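3. Cell setup and upkeep

3.1 Arrangement of the cell

The Leka cell has two arms, one table and one appliance at a time. During the period reported in this paper the appliance was a Midea countertop microwave oven, and the target of the right arm was the oval door-release button at the bottom of the control panel. We chose this button as the first task because it needs a push from the front at a low height, where the gripper has little space above the table. A cell which can do this push again and again is, in our opinion, set up well enough for the tasks in Section 4.

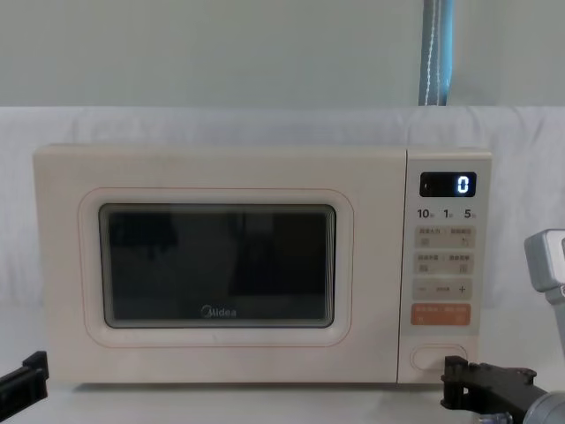
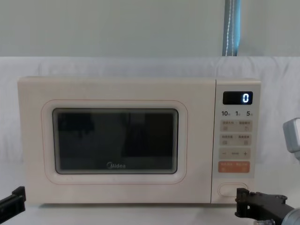 Figure 3. Two views from the chest camera with the microwave oven on the table. In both views the right gripper is near the door-release button, the left gripper is at the lower left, and the display shows "0".

3.2 Table and background

The tabletop is white and the cloth behind the oven is also white. The oven itself is cream, so the contrast between the object and its surroundings is small. At the beginning we considered this a fault and wanted to buy a dark cloth. We kept the white one for two reasons. First, the parts which matter for the task (the door window, the display, the orange button row) are darker or more saturated than the casing and are found without difficulty. Second, the grippers are black, and on a white table the operator sees the jaw at once, also in a small preview window.

The cloth has folds. We do not iron it, but we check before each session that its upper edge is higher than the roof of the oven over the full width. If the edge hangs lower, the wall comes into the region which our matching step treats as background, and the position of the roof line becomes unstable. The cloth is changed when it is dirty and the old one is washed. A washed cloth from Ilonwood became shorter by a few centimeters, and after that we cut the new ones with a reserve.

3.3 Position of the oven

A countertop oven is light when it is empty, and a push on its front can move it backward. In the first trials, in October, the oven moved a little with each push, and after 22 pushes the right jaw no longer met the button but the casing next to it. The arm reported no error during this, as the force was below its limit. We found the problem only when we looked at the recordings in the evening.

We now fix the position in the following way. Thin rubber pads from Cutley are placed under the feet of the oven, and the distance from the front of the table to the front of the casing is measured with a steel ruler at the left and at the right corner. The two values must agree within 1 mm. If they do not agree, the oven is turned by hand and measured again. The measuring is done with both arms parked and the motor power off. It takes a few minutes and it is done at the start of each session and also after each contact that was not planned.

3.4 Grippers

The jaws of both grippers are flat and black and are held by screws. The screws are the part of the cell that needs the most attention. A push is transmitted through the jaw to the bracket, and with time the screws of the right gripper become loose. On the left gripper, which does not push in this task, we have not had to tighten any screw up to now.

The rule in our laboratory is to check the right gripper after every 35 pushes. The operator stops the program, parks the arm, switches off the motor power and tries to move the jaw sideways with two fingers. If there is play that can be felt, the screws are taken out one after another, cleaned, given a small drop of medium-strength thread locker and put back with a torque driver. The thread locker must rest overnight, therefore this work is planned for the end of the day. We tried once to continue after one hour and had to repeat the work the next morning.

After the jaw was removed or tightened, the tool point is measured again with the calibration pin. In one case the difference to the old value was 0.6 mm in the vertical direction, and this was enough to bring the jaw to the edge of the button.

3.5 Chest camera

The camera is mounted at chest height, between the shoulders of the two arms, on a bracket made by Brasevia. It looks slightly downward. The view must contain the full front of the oven and both jaws in their waiting position. A reference view is stored on the cell computer, and the operator compares the live view with it at half transparency. The corners of the dark door window are used for the comparison, as they are sharper than the corners of the cream casing.

The bracket was replaced once, on Fri 9 January, after a crack was found near its lower hole. The new bracket gave a slightly different angle, and all recordings made after this date use the second set of camera parameters.

3.6 Session log

Each session has one page in the log, with the two ruler values, the state of the right gripper screws, the tool point and the name of the operator. Unplanned contacts are written down with the time and the arm concerned. In total 511 pushes were recorded under the procedure described in this section. In 10 of them the jaw touched the casing before the button, and these are kept in the data with a mark. The log pages were kept by Macario Espinoza, who also wrote the first version of the procedure.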